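Clothes swap at Gramwood hall

The next swap is in July, and we would like to prepare it better than the last one. In spring we received over 4 bags of winter coats and almost nothing for children, so please look first for small sizes.

Bring only things which are washed and dry. A missing button is fine, a broken zip is not, as we have only two people who can sew. Each visitor may take as many pieces as he or she has brought, and school uniforms are free for everybody. What is left over goes to the Druma charity shop.

The doors open at 9 and tea is served from the small kitchen. If you can help with folding, write to Aidan Tully.

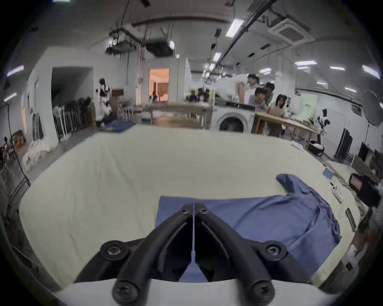
Deirdre Costello asks whether shoes are accepted this time, because she has three pairs of football boots her sons have outgrown.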